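Brelance long-handled brush, black
Reviewed by Iona Crichton

I bought two of these in September for cutting in along skirting boards and door frames. They came from Irkimar, who sell them singly, and I paid the full price for both. My old brushes were Onemon ones, so most of my comparisons are with those.

The handle is slim, black and matte. I find it easier to hold than the fat varnished sort, particularly towards the end of a long afternoon, though anyone with large hands might want something thicker. It doesn't pick up finger marks.

I used the first brush on 10 doors with water-based satin. It held a fair amount of paint and left a tidy line. A few bristles came out on the first door and none after that. Cleaning took longer than I'd like – paint gets up under the metal and needs working out with a thumb. 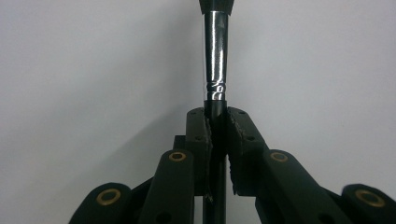 The ferrule is long and very shiny, and it's crimped on to the handle. On both of mine the joint is still tight, with no wobble. The crimping itself is a bit rough to look at. I'd have liked a hanging hole as well.

I'd buy it again for woodwork. For walls I still use a roller.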